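**Comparing two forward cameras on an outdoor wheeled robot**

**Grendell**

We are asked to choose between the Isetix camera and the Pickering unit for a robot that drives on open paving. Both sit on the same mount.
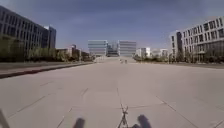
The budget allows for one only. Advice on a fair method would be welcome.

**Åsmund Aasen**

Keep the exposure fixed and repeat one straight route with each camera. 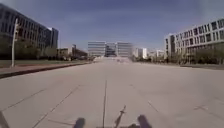 Slab joints are a useful test - a camera that loses them at 15 metres should be marked down.
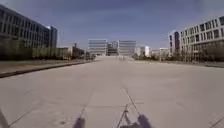
Parts of the robot at the lower edge should be masked before scoring.

**Borkby**

We just bought the cheaper one. Seems fine.
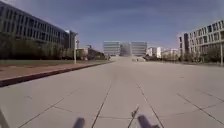 ### Related pages

- Mounting heights for outdoor cameras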